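How to Paint a Concrete Basement Floor So It Stays Painted

I have painted the floor of the same basement three times, and the first two were mistakes. The first coat peeled up in sheets the size of a dinner plate, and the second one went down over what was left of the first, so you can guess how that ended. The third has been through four winters now and still looks good, and I'd like to walk you through how I did it so you can skip straight to the version that works.

Start with the moisture test

Please don't skip this one, even if your basement has always seemed dry to you. Cut a few squares of clear plastic sheeting, tape them down tight on all sides in different parts of the room, and leave them alone overnight, or longer if you can stand it. If you peel one back and find beads of water on the underside or a dark patch on the concrete, moisture is coming up through the slab, and paint is going to lose that fight. Look at your gutters and the slope of the soil outside before you spend a dime on paint.

I did my test in June, when our basement is at its dampest, and I figured that if it passed then it would pass anytime.

What you'll need

A stiff push broom and a shop vacuum
Degreaser and a nylon scrub brush
Concrete etching solution, plus the gloves and goggles the label asks for
Patching compound for cracks
Two-part epoxy floor paint
A good angled brush, a roller with an extension pole, and more roller covers than you think
Rubber boots you don't mind ruining

For paint I used the Gamwood two-part epoxy in a color called Burolport, a dark gray with a little blue hiding in it. I had my heart set on something lighter, and I brought home samples of both. The light one was pretty, but it showed every speck of dryer lint, and I know myself well enough to know how often I mop.

Cleaning and etching

Move everything out. I know, I know – I tried the shuffle-it-all-to-one-side method on my second go, and the seam down the middle bothered me for years. Sweep, vacuum, then scrub with degreaser, paying special attention to wherever a lawn mower or a bicycle has ever been parked. Rinse until the water runs clear. If droplets bead up on the concrete afterward, there's still grease or old sealer in there, and you get to scrub again (sorry!).

Once it's clean, etch it following the directions on your bottle. You're looking for a surface that feels like fine sandpaper when you run your hand over it, after the rinse of course. Fill your cracks once everything has dried, scrape the patches level, and let them cure for as long as the package says. Mine was a Hakau patching compound that came in a little tub, and I used nearly all of it along the wall by the stairs.

Painting

Check the temperature of the room. My can wanted at least 53 degrees, and yours may want something different. Open the windows, put out any pilot lights, and wear a proper respirator.

Mix only what you can use before it starts to set. I mixed too much the first evening and watched the last of it turn to taffy in the tray. Brush along the walls first, then roll in sections that are small enough to keep a wet edge, working backward toward the stairs. Two thin coats beat one thick one every time, and I say that as a person who has tried the thick one. 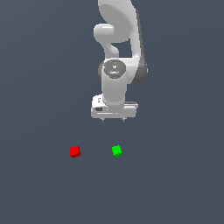
Do I need to put a clear coat on top?

Most basements can do without one, and I'd save the money unless you're setting up a workshop or rolling heavy things across the floor. A clear coat will give you more shine and a bit more protection from scratches, but it also makes the floor slicker, so mix in some anti-slip grit if you go that way.

Letting it cure

Dry and cured are two different things with epoxy. You'll be able to walk on it in socks long before it's ready for the legs of a heavy shelf. Go by the longest time printed on the can and then add a little extra if the weather is cool. I put felt pads under everything that went back down there, and I kept the washing machine on a square of plywood while I slid it home.

Save a little unmixed paint from both cans in sealed jars, and write the color name on the lid with a marker. Scratches happen, and a dab with a small artist's brush takes care of most of them. For everyday cleaning I use warm water with a drop of dish soap and a plain string mop.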